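A Visit to the Paper Mill in Flitach

My wife collects old letters, and I collect reasons to go somewhere by train. So when we read that the paper mill in Flitach would open its doors for visitors on April 6, 2019, we bought two tickets the same evening. I had never seen how paper is made by hand. I must confess that I thought it would be a small thing, one hour and then lunch. We stayed until they closed the gate.

Flitach lies at the end of the valley, where the river becomes narrow and fast. From the station you walk 700 meters along the water, first past gardens and then past a long stone wall. The wall belongs to the mill. Over the gate there is still the name Engelbrecht in iron letters, after the family that owned the place for four generations. The present owner is a foundation, but in the town everyone says "at Engelbrecht's" and I heard also the bus driver say it.

The tours started every half hour in groups of twelve. Our guide was Esperanza Pettigrew, who has worked in the mill for nineteen years and whose hands were, as she showed us, quite soft from the water. She speaks slowly and clearly, for which I was thankful. She began in the rag room on the upper floor. In former times the women sat there the whole day and cut old shirts and bed sheets into small pieces on a blade fixed to the table. The buttons went into a box. One such box is kept on the window sill, and children are allowed to put their hands in it.

Then we went down to the beaters. The mill has two of them, large oval tubs with a heavy roll that turns in the water and tears the cotton into fibers. Only one was running, and it was so loud that Mrs. Pettigrew waited with her explanations until we stood in the corridor again. The beating takes between five and eight hours. When it is too short, the paper is lumpy, and when it is too long, the sheet becomes hard and a little transparent, like the paper one uses for baking. She gave us samples of both to hold against the light.

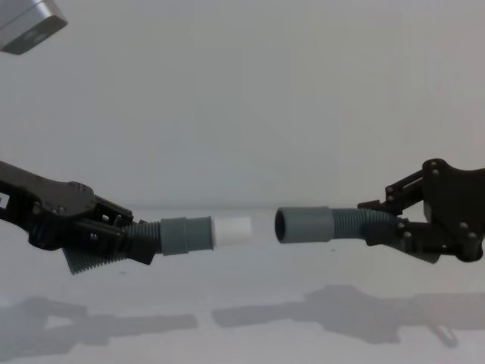 The vat room was for me the best part. It is warm and damp there, with a brick floor that slopes to a drain. The papermaker takes the mold, a wooden frame with a fine wire screen, and dips it in the vat almost upright. Then he lifts it flat and shakes it, once forward and once to the side. It takes perhaps four seconds. The second man turns the wet sheet out on a piece of felt. They did not speak to each other at all, and I understood that they had the same rhythm from many years of standing there. On a good day they make 400 sheets.

Visitors could try it also. My first sheet had a hole in the middle and my second was thick on one side like a slice of bread. My wife made a very even one, and the papermaker nodded to her. He did not nod to me.

After the pressing, the sheets go to the drying loft, which you reach by a steep staircase (please hold the rope, the steps are worn). There are 1,846 wooden pegs in the loft, a number which is written in chalk on the beam by the door. The shutters in the walls are opened or closed according to the weather. Mrs. Pettigrew told us that in July the paper dries too quickly and gets waves, so they hang it in the evening and keep the shutters half closed.

In the small museum next to the loft you find the watermarks. The wire figures are sewn onto the screen by hand, and the oldest is a fish from the year when the mill was founded. I liked more a paper called Drevurar, made for account books, with a tree so simple that a child could have drawn it. Another one, Flavus, is a yellowish drawing paper which they still make today and sell to painters. I bought ten sheets for my brother, who paints boats.

Some practical notes for those who want to go. The entrance costs nine euros and the tour is included. The tour takes about 221 minutes if you do everything, the sheet making too, but you can leave after any room. The floor in the vat room is slippery, so take shoes with a good sole. The café in the yard has only soup and cake, and the soup was finished when we came at two o'clock. The plum cake was very good. In the shop they accept cards, at the ticket desk not.

Your own sheet you cannot take home on the same day, because it must dry. You write your address on an envelope and the mill sends it. Ours arrived nine days later, between two pieces of gray cardboard. My wife has already written a letter on hers. Mine, the one with the hole, is in the drawer with the train tickets.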